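Sorting Caps and Lids for Household Plastic Recycling
Chepkoech Makokha and Pascal Fleury

3. Method
Residents of Todville returned 167 closures in July. Each was washed, dried and weighed to 2 decimal places. Density was tested in tap water. 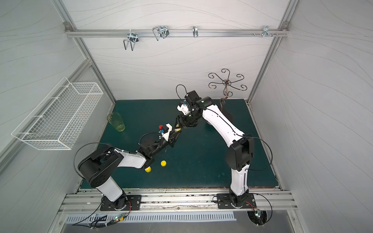

Figure 4. Rail with metal hooks, back wall.

Color was recorded before the float test. Dark pigments made the molded resin codes hard to read, and those closures were listed as unknown. 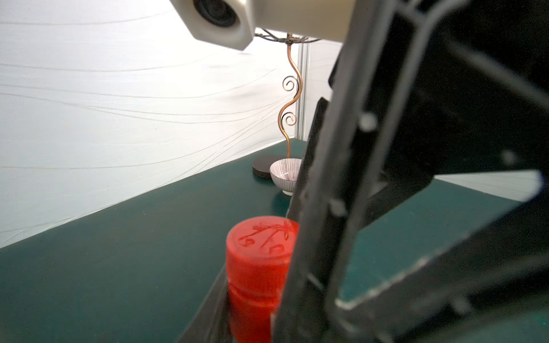

Figure 5. Red cylindrical item with markings on its flat top.

Flat lids trapped air underneath and were submerged by hand before release. 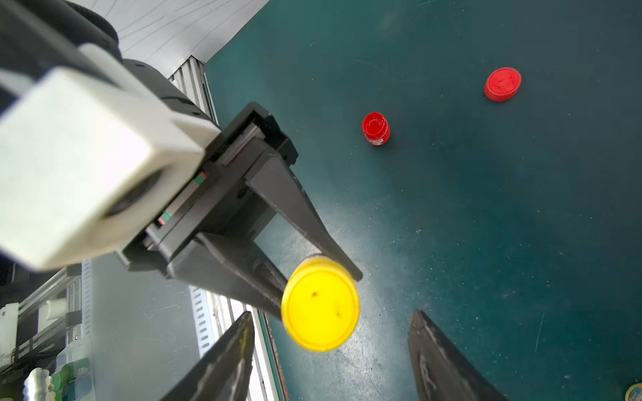 Figure 6. Yellow round plastic lid.

4. Limits
PP and HDPE both float, so the test cannot separate them.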